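绘本

绘本，又常被称作图画书，是一类以图画为主、文字为辅，由图与文共同讲述一个完整故事或一组知识的书籍。它的读者通常被认为是学龄前后的孩子，不过喜欢绘本的大人一向很多，许多家长起初只是陪着念，念着念着自己也成了忠实读者，这在爱书的家庭里实在是再平常不过的事。

名称与范围

中文里的“绘本”一词借自日语，“图画书”则更接近英语的说法，两个名称如今大体通用，书店和图书馆的分类牌上都能见到。有些研究者愿意把两者分得细一些，认为图画书可以泛指一切以图为主的儿童读物，而绘本专指图文关系经过精心设计、拿掉任何一方故事都会变得不完整的作品。日常生活里，人们很少如此严格，奶奶口中的“小人书”有时也把绘本包括在内，虽然严格说来，连环画自有它的一套传统和格式。

与插图书相比，绘本的图画承担着更重的叙事任务。插图书里，文字本身已经把事情讲清楚了，插图是锦上添花；绘本里，文字可能只说“小熊出门了”，至于小熊穿了什么、天气如何、门后还躲着谁，都要靠读者自己到画面里去找。孩子们往往比大人找得更快，这也是亲子共读时最叫人开心的地方之一。

结构

一本绘本通常由封面、环衬、扉页、正文和封底组成。封面是孩子与一本书的初次见面，书名的字体、颜色和摆放的位置，都会与图画一并考虑。作者署名也有自己的习惯：文字与图画出自同一人时，常写作“文/图”，后面跟一个名字；由两人合作时，则分开标注。

环衬是连接封面与书芯的那张纸，有的只用一种纯色，有的却悄悄藏着故事的开头或者结尾，很值得慢慢翻看。正文的页面多以左右相连的对开页为单位来构图，翻页本身也是一种节奏，作者常把惊喜留在翻过去的那一刻。

色彩与造型

给幼儿看的绘本偏爱明快的颜色和清楚的轮廓，蓝天一样的底色、大片的红色都很常见。动物是最受欢迎的角色，画家们喜欢给它们画上又大又圆的眼睛；树木、枝叶与弯弯曲曲的线条，则常用来把画面各处串联起来。

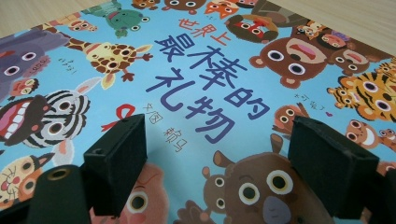
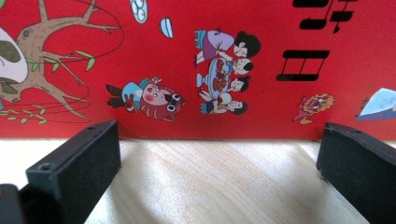

《世界上最棒的礼物》的封面，以及一块绘有卡通树木的红色印刷板

材质与装帧

绘本的装帧形式相当丰富，大致与孩子的年龄相配。纸板书页厚、角圆，适合刚学会翻书的小手；布书柔软，可以捏也可以抱；立体书和翻翻书机关较多，适合动作已经稍微稳当些的孩子。精装本耐翻，平装本轻便，出门带上一本放在包里也不觉得沉。

开本同样没有一定之规。横长的开本适合画旅途、河流和列车，竖长的开本适合画高楼与大树，方形的则显得安静平和。同一个故事换了开本，读起来的感觉往往也会跟着改变。

共读

为孩子朗读绘本并不需要特别的技巧。图书馆里的讲述者一般会先让孩子看一看封面，猜猜故事说的是什么，再按着自己的速度慢慢念下去。念完以后不必急着提问，孩子若想再听一遍，就再念一遍；同一本书连着念上许多个晚上，对孩子来说是一种安心的享受，大人则不妨趁机看看图里有没有先前错过的细节。

儿童阅读推广人约盖什·蒂瓦里（Yogesh Tiwari）在塞库达尔（Sekurdale）的社区阅览室主持共读多年，他主张把书交到孩子手里，由孩子决定什么时候翻页。那间阅览室最初只有40本绘本，后来慢慢添到1000本，每年9月还会办一次旧书交换，邻里之间借此换来换去，有些书转了一圈又回到了原来的主人家里。

收藏与保养

家庭收藏绘本，以通风、避光、孩子伸手够得着为宜。封面朝外摆放的矮书架很受欢迎，还不识字的孩子也能凭图画认出自己想要的那一本。书页若有撕裂，可以用修书专用的薄纸胶带从背面粘补；普通透明胶带时间久了容易发黄，还会在纸上留下胶痕。纸板书沾了污渍，用拧干的软布轻轻擦拭即可，擦完打开竖放，晾透后再放回书架。

参见：连环画、插图、儿童文学、立体书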